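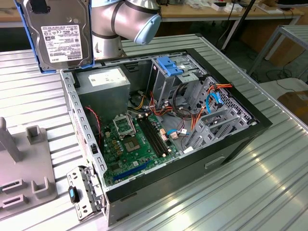 Cell 6, disassembly line, Protitz workshop. The purpose of this session was to bring the arm's gripper back into service after the finger pads were replaced, and to correct the drive removal routine, which had been stopping on a force limit since the start of November. The test unit was a desktop tower laid on its side on the grooved table with the side panel off. All trials were made with a 3.5-inch hard drive in its blue plastic caddy, carried vertically with the metal body facing outward. The loose perforated bracket stays at the corner of the case for the present; the arm does not need that corner, and its position is not part of the taught path.

November, entry opened 8:40 a.m.
By Younes Samir
Shares: 6 | Comments: 29

Condition on arrival. The arm was parked and the controller showed the same force fault that the previous shift recorded. I cleared the fault, ran the joints one at a time at low speed, and heard nothing unusual. The wrist cable had been tied too tightly at the last joint. I cut the tie, left more slack, and tied it again farther up the arm. Colleagues are asked not to move it back.

Gripper pads. The old pads had a polished strip along the inner edge and no longer held the caddy squarely. The new pads are from Heinonen, part 461. They are slightly thicker than the old ones, and the closed position in the Plurker program therefore had to be set again. The earlier value is kept in the program as a comment, should anyone need to fit the old type. Pad screws were tightened by hand, then to the figure on the service card, with thread lock on all of them.

Tool point. I taught the tool point again using the tall post on the gray fixture beside the computer. The first attempt gave a poor result – I had approached from nearly the same direction each time. On the second attempt I turned the wrist much more between touches and the result was accepted. The new tool is saved as number 29. Tool 28 is to be left alone until the other programs have been moved over.

Removal path. The fault came at the start of the pull, before the caddy was free. With the new tool point the arm draws it straight along the bay and the force stays below the limit. I did not raise the limit. The previous shift had proposed this, and I would ask that it remain where it is: the limit is what protects the cage and the fingers when a caddy has not been unlatched.

I also moved the clearance point higher. The power leads in these towers do not lie in the same place from one unit to the next, and the former path took the drive low across them. The added height costs a little cycle time. Pesex has asked for the cycle figures and they will receive them once a full batch has been run.

Memory and board steps. Not tested. The processor socket on this unit is empty, with the retention lever up, and it is of no use for checking the processor step. Another tower should be drawn from stores for that work. The memory slots are suitable for practice but need modules in them first.

Fixture. One of the fixture screws was loose. I tightened it and drew a paint line across the head so that any movement can be seen at the next check. The fixture should be checked before the arm is blamed when positions drift.

Spare parts. One set of pads remains in the drawer. Order placed under 605 for more, together with wrist cable ties of the wider kind.

Open points for the next shift:
– Run the removal routine at full speed, with the guard closed and one person at the stop button.
– Copy the program to the shared drive; the present copy exists only on the controller.
– Enter the pad change in the service log. I have filled in the card on the cell but not the log.
– Move the remaining programs to tool 29, one at a time, with a slow run after each.

Cell left powered, arm in hold, speed set to low. Entry closed 3:15 p.m.

Y. Samir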